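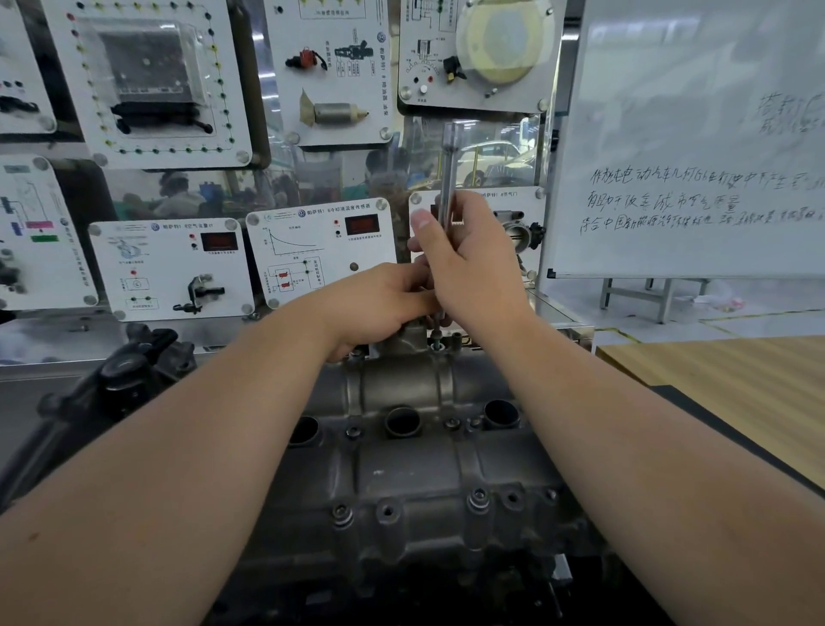

Call for Participants: Hand Work on Engine Benches

Last January our cylinder head robot at Huvex cross-threaded a small port, kept right on turning, and cracked the casting before its torque limit kicked in. We'd like to understand how that happened -- and that means learning from people who do this job by feel!

So if you've worked on engines, whether for pay or in your own garage, please come spend 2 hours at our Lullside shop. You'll guide tools into threaded ports by hand and tell us when something starts to feel wrong. The robot stays locked out the whole time.

We have room for 516 sessions, and beginners are very welcome too. To sign up, ask for Zachary Grewal at extension 671.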